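From: Natália Magalhães
To: Abreu Street Food Co-op members list
Subject: Re: [members] Paper bags, baskets, and the produce wall

Hello everyone,

I've been meaning to answer Mudau's note since it came in, and then the tomatoes arrived all at once the way they do in September and I lost most of my evenings to the stove. I hope you'll forgive the delay. I'm quoting the part I want to talk about so nobody has to go digging through the archive.

> Could somebody explain why we are still buying paper produce bags by
> the case? We went through 11 cases last year and the price has gone up
> again. I'd be happy to see them gone entirely. People can bring their
> own bags from home or put things straight in the basket. My mother
> shopped that way her whole life and never lost a carrot.
>
> I'd also like to know if the new layout of the vegetable shelves is
> permanent. I keep walking to where the onions used to be.
>
> Mudau

First of all, Mudau, thank you for bringing it up, and I loved the line about your mother. Mine had a string bag that lived in her coat pocket, and I don't think she ever washed it, and we all survived!

I did the bag ordering for a good long while before I handed it over, so I can fill in some history. When we started out we had plastic rolls, and members voted to get rid of those. We tried a compostable bag from Virnero for one summer, and those of you who were around will remember how they went soft if you put so much as a damp lettuce in them (I had a whole bunch of radishes go through the bottom of one in the parking lot). The paper ones from Genow were the compromise. They aren't perfect either, but they hold up, and you can start a compost bucket with them afterward.

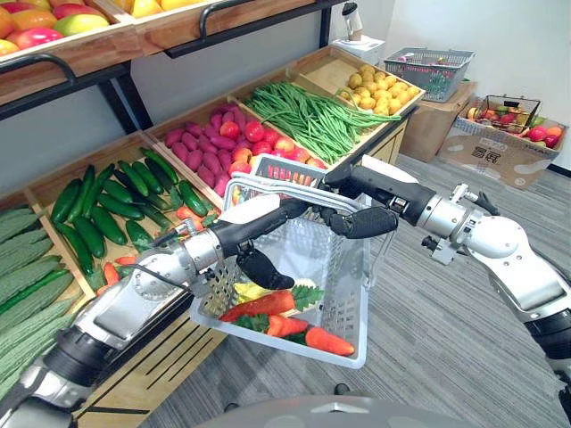

The trouble with dropping them altogether is the small stuff. Potatoes and squash can roll around together as much as they like, but green beans and loose spinach are another matter, and so are mushrooms, and the people on the registers have to get all of that onto the scale somehow. I worked a register shift last month and had a very nice gentleman hand me his Brussels sprouts one by one. We had a lovely talk, but there was quite a line behind him by the end of it.

So what I'd like to suggest is something in between. We order by the thousand, and the last order was 4000 bags. Suppose the next one is 3000, and the one after that 2000, and we see whether anyone minds. In the meantime we could put out a bin of clean cloth bags to borrow. I have a stack of old pillowcases and a sewing machine that could use the exercise, and I'd be glad to have company if anybody wants to come over some afternoon and sew. I'll make soup. You don't need to know how to sew, either, there's plenty of cutting and ironing to go around, and drawstrings to thread, which I have always hated doing.

We'd have to weigh the cloth bags and mark the weight on each one so the registers can take it off. A laundry marker does fine, and it lasts through more washes than you'd think.

As for the onions, I'm afraid I don't know! I keep going to the old spot too. I've asked at the front desk and was told the layout would stay put through the winter, so we may as well learn it. If anyone on the list knows more than that, please write in.

One more thing while I have you all. Somebody left a blue casserole dish with a glass lid in the back kitchen after the potluck. It's washed and sitting on top of the refrigerator, and I'd love for it to find its way home.

Warmly,
Natália

_______________________________________________
members mailing list
To change your delivery settings or leave the list, follow the link in your welcome message.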